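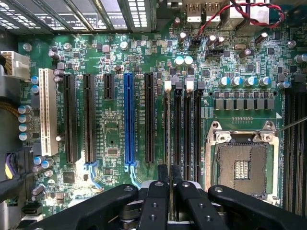 Hardware / Desktops / Won't start or starts sometimes

Ticket 531
Opened: 12 Jan 2023
Machine: Brornen tower, the old one from the plotter room in Stuvthorpe
Reported by: Zane Lūse
Status: Closed, watching

Zane's original message

"Hi, the big tower that runs the Brunet cutter is being weird again. Sometimes it starts fine. Sometimes the fans spin and nothing comes up on the screen. When it does come up, it says it only has half its memory and everything crawls. I have a stack of jobs waiting on it so please be gentle with it! Also there's a beep now. It didn't use to beep."

First look

Okay, I love this machine and I will admit it in writing. It's older than most of what we support and I'd normally be the first to say replace it, but the Brunet card needs a plain old PCI slot, and this board has one (the white one on the far left, if you're hunting for it). Every newer desktop we have would need an adapter, and I've been down that road with Tusico support before. I'd like to not go down it again.

Plugged it in on my bench with a spare monitor and keyboard, nothing else attached. First try it came right up, of course. Told me it had half the memory it should. Shut it down, turned it on again: fans, black screen, beeping. Third try, came up with all the memory. So whatever this is, it comes and goes, and that's my least favorite kind.

Asked Zane whether anybody had moved it lately. Answer: yes, it got slid over to make room for the new shelving, and "it may have gone down on the floor a bit hard." Good to know! That would have been a nice thing to have in the first message, but I'll take it.

Things I tried with the case still mostly together

Power supply first. Swapped in the spare, same behavior. Put the original back.

Cleared the BIOS settings. It came up at the default screen, full memory, and I got my hopes up for the length of a cup of coffee. Restarted it and got the beep.

Swapped the coin battery too while I was in there, mostly so I'd never have to wonder. The clock keeps time now. The beep didn't care.

Memory shuffle

This took most of the afternoon, so I'm putting in the details for whoever gets this machine after me.

I took all the memory out and tried one stick at a time. Every stick passed in the slot farthest from the processor, and I let the memory test run all the way through each time. Then I took one stick I trusted and walked it across the slots. The two slots nearer the expansion cards were fine every time. The two nearer the processor were hit and miss: sometimes the stick showed up, sometimes it was like there was nothing plugged in at all. Same stick, same slot, different answer depending on the try.

I blew out the slots with canned air and wiped the contacts on the sticks with alcohol and a lint-free cloth. No change.

A note on the latches, because they threw me for a minute. The ones at the top ends of the memory slots aren't all the same color. You've got white, grey, white, and dark grey going across. I figured the colors would tell me the pairs, and maybe they do, but the manual numbers the slots and I ended up going by the manual. Please do the same. The tiny DIMM labels printed along the slots are readable with a flashlight if you hold it low and from the side.

So: sticks are good, and it's one side of the memory that drops out. On a board like this the memory talks straight to the processor, so a flaky side can mean a bad slot, or it can mean the processor isn't sitting right in its socket. A hard landing on the floor with a heavy cooler hanging off the board made me want to look at the second one before I blamed the first.

Before pulling the cooler I wrote to Zane:

"Going to take the cooler and processor out and have a look underneath. Your files are on the drive and I'm not touching the drive. It'll be out of action overnight, sorry about the jobs."

Zane wrote back: "Overnight is fine. If it dies, please call me, don't email."

Pulling it apart

Took every card out first. The Brunet card came out of the white slot without a fight. The graphics card lives in the bright blue slot and it's easy to forget the little blue latch at the bottom end of that one. Press it all the way before you lift. There's a light-blue clip below one of the long black slots as well, same idea. Don't pull against either of them, they're old plastic.

The cooler needed some persuading. The old paste had set like candy, so I ran the machine for a while to warm it up, shut it off, unplugged it, and twisted the cooler gently back and forth until it let go. One of the screws was a good deal looser than the others. I'd say that's our hard landing, or else somebody got distracted the last time it was put on (could have been me, I've had this thing open before).

Cleaned the top of the processor, opened the load plate, lifted the processor straight up and put it in a tray. With the plate open you're looking right at the pins, and they're the kind you do NOT want to brush with a sleeve. No alcohol, no cloth, no air can nozzle jammed up close. Magnifier and a good lamp only.

I went along the rows at a low angle, because a pin that's out of line catches the light differently from its neighbors. Didn't find one. Turned the lamp and looked again from the other side. Still nothing I'd call bent. There was a faint smudge on the underside of the processor, over toward one edge, that looked to me like a bit of old thermal paste. I cleaned the processor's contacts with alcohol and let them dry properly before going any further.

Back together

Processor in, lining up the notches, no pushing. Plate down. Fresh paste, small blob. Then the cooler, and I went around the screws in a cross pattern, a little on each one, until they were all snug. If you take one thing away from this ticket, make it that — don't tighten one corner all the way and then chase the rest.

Memory back in the slots the manual wants. Didn't put the cards in yet except for graphics.

Turned it on. Full memory. Off, on. Full memory. I kept going, and out of 187 starts (yes, I scripted it, I wasn't sitting there pressing a button) it came up right every single time with everything showing. No beep! I may have made a small noise of my own.

Then the memory test, 5 full passes, no errors. Put the Brunet card back in the white slot, and the cutter software found it without asking me anything.

What I think it was

Uneven pressure from the cooler, or the smudge on the contacts, or the pair of them together. I fixed both in the same go so I can't tell you which. If I were being strict I'd have put it back together in between and tested, but Zane had jobs waiting and I wasn't about to disturb that socket twice for my own curiosity.

Delivered back to Stuvthorpe

Carried it over myself, on a cushion, in the front seat with the belt on. It now sits on the bottom shelf of the new shelving with room behind it for the cables. Asked for it not to be slid anywhere while it's running.

Zane's reply after the first day back:

"It started on the first try and it's fast again!! Cut two big orders already. Can I put the label printer on top of it?"

Told Zane no on the label printer. The vents are up there.

Leftover bits

- One cooler screw has a slightly chewed head. It holds, but use the good driver. Spare screws are in the drawer marked Brornen.
- The case fan at the front hums for a moment at startup. It did that before, it's fine.
- I've asked Tusico if they have a Brunet card that doesn't need PCI. They've opened a request and given me nothing else so far.
- Checking in with Zane in February. If the memory drops out again, reopen this ticket and don't start a new one, and check the cooler screws before you touch the sticks.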